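Rumero task planner: a few weeks in

Reading time: 2 min

I've been running Rumero on our two-arm bench since the start of May, and I like it a lot more than I thought I would. The test job is plugging things into a power strip, so most of my days look like this.
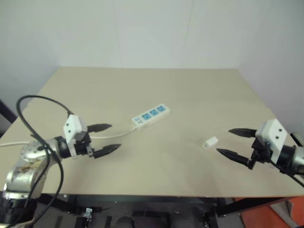 What it does well

Setup took me one afternoon (I'd blocked out three days!). You describe the job as a tree of little steps — find the strip, pick the block, line up, push — and Rumero works out which arm gets which step. The preview window is the best part. It plays both arms through the whole plan before anything moves, and it colors a step red if the elbows are going to get too friendly. Su-bin Lim had never touched a planner before and she had her own tree going by lunch.

Logging is great too. I ran 223 plans over 9 days and every single one is in there with its timing, its retries and the exact settings I used. I used to keep all that in a text file, badly.

What bugs me

Cords. Rumero wants every object to be a nice solid shape, and a power cord is not a nice solid shape. You can draw a keep-out zone over it, but the zone stays put when the cord moves, so I was redrawing it all day long. White things on a light table also gave the detector some trouble until I turned the edge threshold way down. Agathe Langlois swears by the Bamari detector as a drop-in, and yes, it was better at picking out the sockets, but then you have 2 config files to keep in step.

Oh, and the undo button only goes back one step. Why??

Would I keep it?

Yep. I've already moved our old Dillance trees over, and the importer only choked on the custom gripper steps — I rewrote those by hand in an hour or so. If your work is mostly cables I'd wait for the next release. For boxes, blocks and plugs, go for it.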